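Notes on Stamina in Urness

Urness received its second major update in July, and the revised stamina system deserves more attention than it has been given. The studio, Kundia, describes the change as a rebalancing. Having now spent 50 hours with the new version, I would describe it as a replacement.

Under the previous rules, each character carried a single pool of 400 points, from which sprinting, climbing and heavy attacks all drew. Players learned to treat the pool as a timer. Combat became a matter of waiting, and the longer encounters in the northern valleys suffered accordingly. My colleague Priya Fitzsimmons abandoned the game at the second fortress for this reason, and I could offer no strong argument against her decision.
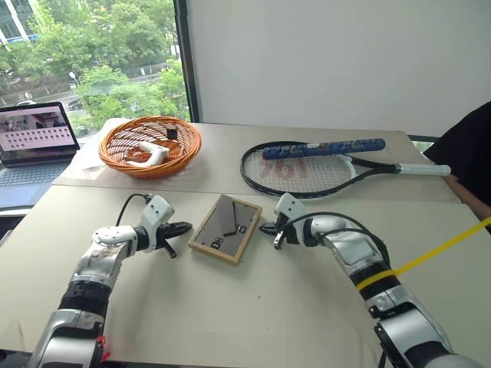

The update divides stamina between the two hands and the legs, so that a shield arm may be exhausted while the sword arm remains fresh. The interface presents this with two small bars and a third beneath them. It is a modest change on the screen and a considerable one in practice. A player must now think of the character's arms as separate instruments, much as one would regard a pair of silver-and-black robot arms angled toward the middle of the same table, each with its own gripper. Blocking on the left no longer forbids a reply on the right, and the fortress that defeated Ms. Fitzsimmons can be completed at a reasonable pace.

Certain difficulties remain. Climbing draws on all three bars at once – a sensible rule, but one that the tutorial fails to mention. I fell 19 times from the Sanance cliffs before I understood it. Two-handed weapons are also poorly served, as they empty both upper bars and recover no faster than before.

Players returning with an older save should note that existing equipment is converted automatically, and that some pieces lose their bonuses in the process. My own shield went from a rating of 171 to a figure I would prefer not to record. I intend to begin again with a lighter build and will report on the southern campaign when I have finished it.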